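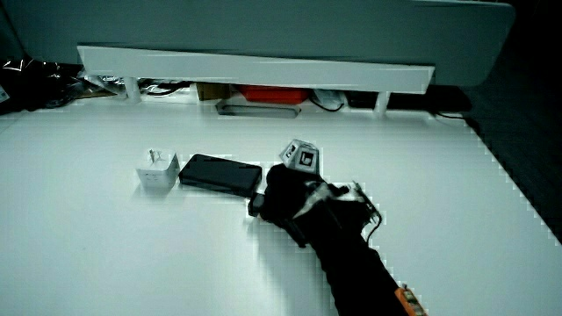
Filed under: Travel & Packing > Chargers and Power Banks

From: Idun Engström
Date: 12 Oct 2023
Subject: Re: What to carry for the Tidlow trip

I used to pack one charger per device and stopped doing that after the May trip. Now it is a cube charger with folding prongs and a flat power bank, and both go in the same pouch. The prongs fold in, so the cube doesn't scratch the bank or snag the lining.

On Plendbridge trains the outlets are only under the window seats, so don't plan on getting one. Charge the bank the night before. The ride to Tidlow is over 5 hours with the change, and my phone won't last that long if I use the map.

Keep the bank in your carry-on if you are flying the first leg. Mine has never been taken out at the gate, but they have asked me about it.

> I have an old Lundgren charger that weighs 200 grams and a
> bank that weighs 400. Is it worth replacing them before we
> go? Also, does anyone know if the Terar guesthouse has
> outlets by the beds?

I would replace the charger and keep the bank. You'd save more than half the weight of the charger with almost any small one. If the bank still holds a charge overnight, there is nothing wrong with it.

Terar has one outlet per room, by the door, or at least it did in May. Bring a long cable. I have a spare one if somebody needs it, but tell me before I pack.

Idun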